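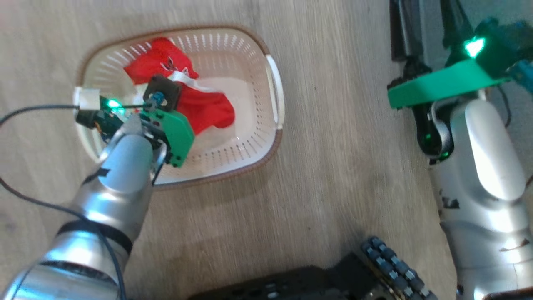 Closing a Dating Account and Requesting a Copy of the Data

October 2025

Readers of this blog have asked on several occasions how a person should leave an online dating service in an orderly manner. The following account concerns my own membership of Flurnico, which I ended this year after meeting someone through a mutual friend. It is offered for general information and reflects the settings and menus as they stood when I used them.

Deleting the application and closing the account

Removing the application from a telephone does not close the account. I made this error in August. My profile remained visible to other members for several weeks, and two of them wrote to me in that time. One sent a second message expressing disappointment at my silence. I have since apologized to her in writing, through the service, before the account was closed.

Flurnico provides three settings: Pause, Hide and Close. A paused profile is withdrawn from new searches but remains available to members with whom a conversation is open. A hidden profile is withdrawn from everyone, although the photographs and messages are kept. Only the third setting ends the membership. It is found under Privacy, and members who look for it under Subscription, as I did, will not find it there.

Subscriptions

Any paid subscription must be canceled separately, and this should be done first. If the subscription was purchased through the store on the telephone, the service itself cannot cancel it. My own plan had been purchased on the website and was canceled with a short form. The form asks for a reason, and the field accepts up to 400 characters. I wrote that I had met someone. The confirmation arrived the same evening and stated that the plan would run until the end of the paid period, with no refund for the unused portion. I considered this acceptable, as the terms had been clear at the time of purchase.

Members on the annual plan should read the renewal date carefully. Marcelle Besson, a former colleague, closed her account two days after renewal and was refused a refund. Her appeal was successful on the second attempt, when she attached the e-mail in which she had first asked how to cancel.

Requesting a copy of the data

Before closing an account, a member may wish to request a copy of what has been stored. Such a request is made from the same Privacy menu and must be confirmed by e-mail. I recommend an address that does not depend on an employer. My file was ready on the fourth day and could be downloaded for one week only.

The contents were more extensive than I had expected. The summary page recorded 334 days of membership and 1083 messages sent and received. There was a full history of the changes made to my profile text, including an early version in which I described myself as "fairly outdoorsy," a statement I am unable to defend. Each photograph I had uploaded was included, among them four that I had removed in my first week. Search preferences were listed with dates. Over the months I had widened my preferred distance three times and narrowed it once.

Messages from other members were included with first names only. I believe these deserve the same discretion as private letters. I have not shared them with anyone and have deleted most of the file, keeping only my own profile history and the receipts.

Informing other members

No rule of the service obliges a member to announce a departure. It is nevertheless considerate to send a brief note to anyone with whom a conversation is active. Mine read as follows: "I am closing my account because I have started seeing someone. I enjoyed our conversation and wish you well." Five people received it and three replied, all courteously. One asked whether the other person had also been found on Flurnico, and I answered that question truthfully.

Tomás Matos, who reads most of these posts before they appear, takes a different view. In his opinion a note of this kind draws attention to something the recipient may not have noticed, and silence is kinder when only a few lines have been exchanged. I accept that his position has merit in the case of very short conversations. Where a meeting has been proposed, even loosely, I would still write.

After closure

The account entered a waiting period of fourteen days, during which signing in would have restored it. Members should be aware that opening an old notification on a second device counts as signing in. I removed the application from my tablet for that reason.

A final e-mail confirmed the closure and stated that billing records would be retained for accounting purposes. I have since received one promotional message, to which I responded using the unsubscribe link. Should a further one arrive, I will write to the privacy address given in the terms and will add the reply to this page.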